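Home | Titles | Publishers | Characters | Glossary | Random article

Brinudine (comic series)

Brinudine is a black-and-white adventure comic published by the small press Grurmont, and one of the longer-running independent titles to have come out of the Australian photocopied-comics years. It began as a stapled digest sold over the counter at record shops and market stalls, grew into a proper quarterly with a colour cover, and closed after 60 issues, by which time its readers had become so fond of it that quite a few of them still organise their shelves around it. The series follows a ferry pilot's daughter on the inland sea of Jarkano, and it is remembered as much for its patient, weather-soaked drawing as for its plot, which wanders a good deal and is all the better for it.

Background

Grurmont started life as a mail-order list, selling other people's comics out of a spare room, and Brinudine was the first title it printed under its own name. The early issues ran to 24 pages, folded and stapled by hand, with a single-colour cover on whatever card the printer had left over that month. Collectors will happily spend an afternoon on these covers alone. Issue three exists on mustard, dove grey and a rather lurid pink, and no one has ever settled which of them came first.

The title is the name of the heroine's boat, a flat-bottomed mail ferry she inherits in the opening pages. The word has no meaning inside the story beyond that, although a much-loved letter in issue nine proposed that it was an old Jarkano term for the sort of rain that falls sideways, and the comic cheerfully adopted the idea a few issues later.

Setting

Jarkano is a broad, shallow sea ringed by salt towns, with a tide that comes in twice a day and, on one day in October, forgets to go out again. This yearly flood is called the Standing, and four of the comic's best-regarded storylines are built around it. The towns keep their own calendars, their own coinage and, to the heroine's endless frustration, their own ideas about what counts as a stamped letter.

Readers coming to the series for the first time are often surprised by how little of it is fighting. There are pirates, certainly, and a very fine sea-serpent in the second volume, but whole issues go by on the business of mooring, bargaining and waiting for fog to lift. Issue 30, a silent story in which the ferry is towed across a mudflat by a team of wading birds, is the one that fans tend to press on their friends — and it is a lovely place to start, as it asks for no knowledge of what came before.

Principal characters

The ferry pilot is stubborn, generous and hopeless with money. She ages in the comic at more or less the pace of its publication, a choice that gives the later volumes a good part of their feeling.

Babić is the harbour inspector of the largest salt town, first brought in as a pompous nuisance for a two-page joke and then kept on when the letters column took to him. By the middle of the run he is the second lead. His long, grudging friendship with the pilot, conducted mostly through official forms, is the thread that holds the wandering middle volumes together. He is always drawn with his hat on, including in the bath.

The Tallykeeper is a heron, or possibly a person who has been a heron for a very long time. It appears at the edge of panels from the first issue onwards and does not speak until issue 52.

Artwork and lettering

The drawing is brush and ink throughout, with grey wash added from issue 18. Pages are usually laid out on a plain six-panel grid, broken only for the sea itself, which is given full-width panels with no border at the bottom, so that the water seems to run off the paper. Lettering is by hand in a small, upright capital, and sound effects are rare. When a bell rings in Brinudine it is generally left to the reader to notice the rope moving.

The colour covers of the later run are gentler than the interiors might lead you to expect, with a great deal of cream and slate blue. Several were reprinted as postcards and given away with subscriptions, and a full set is now harder to find than the comics themselves.

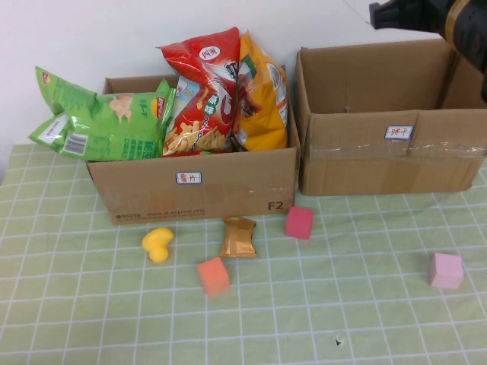 Publication history

The series falls into three stretches. The digest issues, one to 17, appeared whenever they were finished, which might mean two in a winter and then nothing for most of a year. From issue 18 the comic moved to a larger page and a quarterly schedule that it very nearly kept. The last stretch, from issue 45, was printed on heavier stock with a spine, and these are the copies most often seen in second-hand shops today.

Print runs were never large. The first issue was produced in an edition of 241 copies, each numbered in pencil inside the back cover, and low numbers change hands for sums that would have astonished anyone who bought one for the price of a sausage roll. Later issues were not numbered. A subscriber list of 70 names was printed as a thank-you in issue 12, tucked into the rigging of a double-page drawing of the ferry, and people who found themselves there have been known to frame it.

Collected editions

Grurmont gathered the whole run into five paperback volumes, with the letters pages left out of the first printing and, after a good deal of polite complaint, restored in the second. An omnibus in two slipcased books followed in July 2018. It reproduces the coloured card covers of the digest years at full size, and adds a fold-out chart of Jarkano on which the depths are marked in the pilot's own handwriting. The chart contradicts the comic in a few places, notably in the position of the lighthouse, and this has kept the more devoted readers pleasantly occupied.

Reception and influence

Reviews in the small-press newsletters were warm from the start, though early notices grumbled about the irregular schedule and the tiny lettering. The later volumes drew wider attention for their treatment of ageing and work, subjects that adventure comics have tended to hurry past. Some readers find the fourth volume slow, and it must be said that eleven pages on the repair of a bilge pump will not be to everyone's taste, even with Babić holding the lantern.

A number of younger cartoonists have borrowed the borderless water panel, and it is sometimes called a "Jarkano edge" in workshop handouts.

See also: Australian small-press comics; Digest format; Hand lettering; Letters pages

Filed under: Black-and-white comics | Nautical comics | Completed series

Share this article (30) | Comments (6)

Contact | About | Copyright and reuse | Back to top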